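Koria Play Kitchen: Progress Report to the Hedegaard Fund

Reporting period: October to date

Work on the play kitchen at Koria is on schedule. The grant of $200 for toy food and tableware has been spent in full, and the receipts went to the Hedegaard office with the last claim. All items were bought through Zukumano in 2 orders. The first covered plates and cutting boards. The second covered fruit and vegetables, and arrived a week late.

The main activity in this period was the sorting table. Children take a piece of fruit from the cutting board and put it on the plate they are asked for. We chose plates in plain, clearly different colors so that the instruction can be given by color alone. Younger children start with one fruit and one plate. Older ones are given two instructions at a time and carry them out in order.
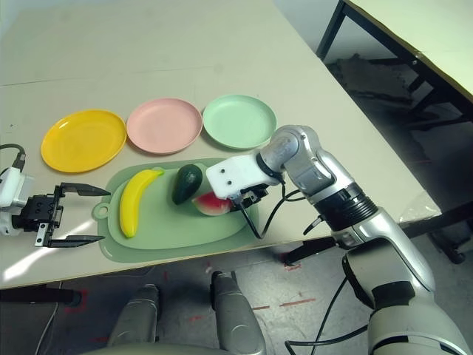 Report prepared by the Adovholm Play Resources desk, 18 Feb 2022

The yellow, pink and green plates go at the back of the table and the cutting board in front of them. Banana, avocado and watermelon are the set we use most. The banana is the easiest for the children to name. The avocado is the one they most often get wrong, and several called it a pear. We have added a picture card for it.

Two problems came up. The plates slide when they are set close together, so we are trying a thin mat under them. The watermelon wedge also tips over if it is put down on its narrow side, and staff now show children how to lay it flat first.

Cleaning takes longer than planned. Everything is wiped down after each session and left on a rack overnight. We had allowed for this once a week.

Still to do before the final report: label the storage bins, finish the picture cards for the vegetables, and write up the instructions so that other sites can run the activity. We ask that the unspent printing allowance be carried over to cover the cards. No other change to the budget is requested.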